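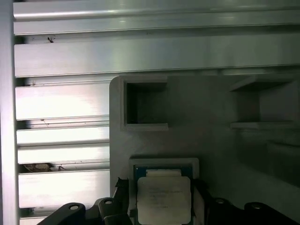
What does a party list do in a local council election?
It tells you, before a single vote is cast, the order in which a party's candidates will take whatever seats the party wins.

Comparative Local Politics, Unit 4: Lists, Seats and Who Gets In

Welcome back! This is the unit I look forward to all term, so please come with a calculator and some patience. We're going to take one town council election and pull it apart until you can see how the votes turned into seats.

Our case is Drarnham, a small town with a seven-seat council. Three groups ran: the Ostura Alliance, the Karakaya Ward List and the Plurker Independents (yes, independents can run as a list, and we'll get to why they'd want to). Here is how the vote came out.

Karakaya Ward List: 605
Ostura Alliance: 553
Plurker Independents: 264
Blank and spoiled ballots: 261
Total ballots cast: 1,683

Look at that second-to-last line for a moment. There were almost as many blank and spoiled ballots as there were votes for the Plurker list! Most election rules leave them out when seats are shared, and Drarnham's rules do too, so the number we work with is 1,422 valid votes. Keep the two totals apart in your notes. Mixing them up is the most common mistake on the April paper, and it's such an easy one to avoid.

Sharing out the seats

Drarnham uses the D'Hondt method. You take each list's vote and divide it by one, two, three, four and so on. Then you put all the results in order and hand out seats to the highest ones until you run out of seats.

Karakaya: 605, 302.5, 201.7, 151.3
Ostura: 553, 276.5, 184.3, 138.3
Plurker: 264, 132, 88, 66

The seven highest results are 605, 553, 302.5, 276.5, 264, 201.7 and 184.3. That gives Karakaya three seats, Ostura three and Plurker one. Try it by hand once before you use a spreadsheet. The first time those numbers fall into line on paper is a real pleasure, and you'll remember the method far better.

Now do it again with Sainte-Laguë, where you divide by one, three, five and so on. Karakaya's first three results are 605, 201.7 and 121, Ostura's are 553, 184.3 and 110.6, and Plurker's are 264, 88 and 52.8. After the first five seats (two each for the big lists and one for Plurker) the sixth goes to Karakaya on 121 and the seventh to Ostura on 110.6. Same council! People expect a different formula to give a different result every time, and quite often it doesn't. The gap tends to show up when a small list is sitting just under a cutoff.

Who fills the seats?

So far we only know how many seats each list has. Names are a separate question, and it's where the arguments inside parties start.

Closed list: the party sets the order and voters can't change it. If Ostura wins three seats, its top three candidates go in.

Open list: voters mark a candidate as well as a list, and the candidates with the most personal votes go in first.

Flexible list: the party's order stands unless a candidate gets enough personal votes to jump the line. How much is "enough" varies a lot, and a high bar can make a flexible list behave almost exactly like a closed one.

Drarnham's lists are closed. Think about what that does to a candidate placed fourth on the Karakaya list. She can knock on every door in town and still be beaten by her own party's running order. It also gives real power to whoever writes the list, and that may be a members' vote, a small selection panel or the party leader. When you read a news story about a fight over a list, find out which of these it was before you form an opinion.

For Friday's seminar

Read the chapter on thresholds and come ready to talk about these.

Suppose Drarnham brought in a 20 percent threshold of valid votes. Which lists survive, and where does the Plurker seat go? Show your working.

Suppose Ostura and Plurker had run together and kept all their voters. Work out the new council under D'Hondt. Then argue about whether they really would have kept all their voters, as this is the part that makes coalition talks so much fun to study.

Bring one real ballot paper design from any country that uses lists. Odd layouts very welcome!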